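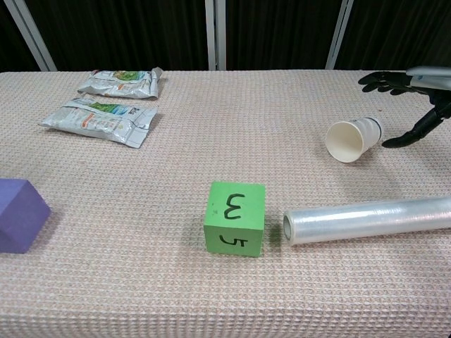

Según Pritchard, el jugador que espera una fecha de lanzamiento no lee las notas del estudio, solo busca en ellas un mes. La observación procede de una de las entrevistas y sirve de punto de partida para este apartado.

Figura 3. Mesa con dos bolsas plateadas de aperitivo.

4.2. Retrasos y comunicación con la comunidad en Gwynne

Última actualización: 22 de agosto de 2020

Imprimir | Enviar por correo electrónico

Gwynne es un juego de rol por turnos desarrollado por Steditz y distribuido por Gillix. Se anunció sin fecha, con un tráiler de dos minutos y una página de preguntas frecuentes que el estudio fue ampliando. Para este apartado se revisaron 15 comunicados públicos del estudio y los hilos que cada uno generó en el foro oficial. De cada hilo se leyeron los primeros 100 mensajes. Los mensajes borrados por la moderación no pudieron recuperarse y quedan fuera del análisis.

Los comunicados se clasificaron según su contenido principal. Ocho tratan del sistema de combate o de los personajes, cinco del calendario y el resto de asuntos técnicos, sobre todo requisitos mínimos y compatibilidad con mandos. La clasificación la hizo una sola persona, de modo que no se ofrece medida de acuerdo entre codificadores.

En los hilos sobre el calendario, la discusión se aparta pronto del texto publicado. Cuando Steditz escribió que la versión para consola llegaría «más adelante», varios usuarios lo interpretaron como un retraso, aunque el estudio no había dado antes ninguna fecha para esa versión. El malentendido se repitió en diciembre, cuando la ficha de la tienda Purkero mostró durante unas horas un día provisional. El estudio lo corrigió en un mensaje breve, y ese mensaje recibió más respuestas que la presentación del segundo capítulo.

Los hilos sobre combate se comportan de otro modo. Los participantes citan fragmentos del comunicado, comparan turnos y proponen cambios en el coste de las habilidades. Algunas propuestas aparecen después en las notas de la demo, sin que el estudio las atribuya a nadie. No es posible saber si proceden del foro o si ya estaban previstas.

La distribuidora intervino poco. Gillix solo respondió a preguntas sobre la edición física y remitió las demás al estudio. Esta separación de funciones no se explicaba en la página de preguntas frecuentes, y hubo usuarios que enviaron la misma consulta a ambas empresas y recibieron respuestas distintas sobre el precio de la mejora a la edición completa.

Los datos tienen un límite claro. El foro reúne a los seguidores más constantes, y quien se entera del juego por una tienda o por un vídeo apenas aparece en él. El apartado 4.3 examina los comentarios de la página de Purkero con el mismo criterio de lectura.

Comentarios

marta_rol: En la demo cambiaron el coste de la curación justo después de un hilo muy largo. ¿Entra en los que habéis leído?

Ibón: Yo fui de los que escribieron a las dos empresas. Me contestó antes la distribuidora, pero el precio bueno era el del estudio.

tresdados: Echo en falta los hilos en inglés, allí lo de la fecha provisional duró bastante más.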